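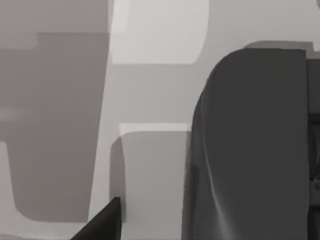 Most of a robot's bad habits can be caught before it ever touches a real desk, Nithin Murthy told me, and he'd said it twice more by the time I found a chair. I'd come to his lab at Jarholm to ask about Skater, the grasping method his group has been building since January, and I had a list of questions. I got through maybe half of them!

Skater learns inside a simulator called Wadon. The idea (and I made him draw it for me on the back of my notes) is that the robot practices the last little bit of a reach over and over, with the furniture and the clutter changed each time. "Everybody loves the big sweeping arm motion," he said. "I care about the final inch. That's where you knock things over."

So how many tries does it get? The latest round was 698 simulated reaches. Then they took the same software to the real arm for 20 more, and it made 2 bad contacts. I said that sounded great. He made a face. "Twenty is tiny. Ask me again when we've done a few hundred on hardware." 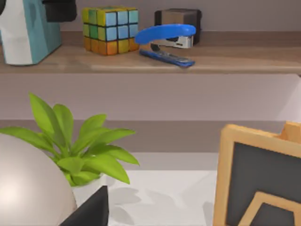

A shelf and desk in simulation, with a Rubik's cube and an open stapler up top.

What surprised me is how much he worries about the clutter. Early on the group trained with plain blocks only, and the arm did fine until they gave it things with odd outlines. "Leaves are awful," he said, laughing. "A plant has no good side." Now he mixes in household stuff from the start – it slows training down by 50 percent, and he thinks it's worth every minute.

I asked if he trusts the simulator. Sort of, was the answer. Friction is still a guess, and soft things are worse. His plan is to run Skater on the Maldonado arm next, a lighter one with more wobble in the wrist, and see which guesses fall apart first. "I've got a bet going on friction," he said, and went back to his screen.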